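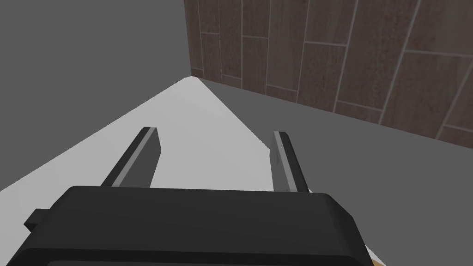
Home Products Substation Data Concentrators Support Contact

Zatberg DC-900 Feeder Data Concentrator

The DC-900 collects load and voltage readings from low-voltage feeders and passes them to the utility's control system over a single link. It is intended for pad-mounted transformers, small secondary substations and customer-owned switchrooms where a full remote terminal unit would be oversized.

Each unit polls up to 30 feeder sensors over two isolated RS-485 ports. Readings are time-stamped on arrival, checked against the limits set for that feeder, and written to internal memory before they are sent upstream. If the upstream link drops, the unit keeps recording and forwards the backlog in time order once the link returns. Live values take priority over stored ones during recovery, so the control room display is current before the history is complete.

The default reporting interval is 900 seconds. Shorter intervals can be set per feeder, and a limit violation is always reported at once – the interval setting does not delay alarms.

Upstream protocols are DNP3 and IEC 60870-5-104. Both are included in the base firmware and need no license key. Only one can be active at a time. Changing protocol requires a restart and clears the point map, so export the map first.

Specifications

Sensor ports: 2 x RS-485, isolated to 3000 V
Sensors per unit: 30
Upstream port: 1 x Ethernet, copper or fiber (specify at order)
Supply: 24 V DC or 48 V DC, reverse polarity protected
Digital inputs: 8, dry contact
Relay outputs: 2, changeover
Mounting: 35 mm DIN rail
Width on rail: 157 mm
Clock source: NTP, or upstream protocol time sync

Installation notes

Allow one empty rail position on each side of the housing. Terminate both ends of every RS-485 run and ground the cable shield at the concentrator end only. Sensor addresses must be unique across both ports, as the point map does not distinguish between them.

The relay outputs are rated for signaling. Use an interposing relay to drive a breaker coil.

Configuration is done with Brekilgate, our desktop setup tool. Version 3 or later is required for the fiber variant. Files saved in earlier versions will open, but the relay logic has to be entered again.

Compatibility

The DC-900 reads all current Janevski clamp-on sensors without a converter. Older Janevski sensors with a pulse output can be wired to the digital inputs – these give energy totals only, with no voltage or power factor.

Ordering

DC-900-C copper Ethernet
DC-900-F fiber Ethernet
DC-900-T terminal block set, spare

State the supply voltage with the order. It is set at the factory and cannot be changed on site. Units ship from our Zusbridge warehouse with terminal blocks and a printed wiring sheet.

Filed under: Grid Monitoring > Low Voltage > Concentrators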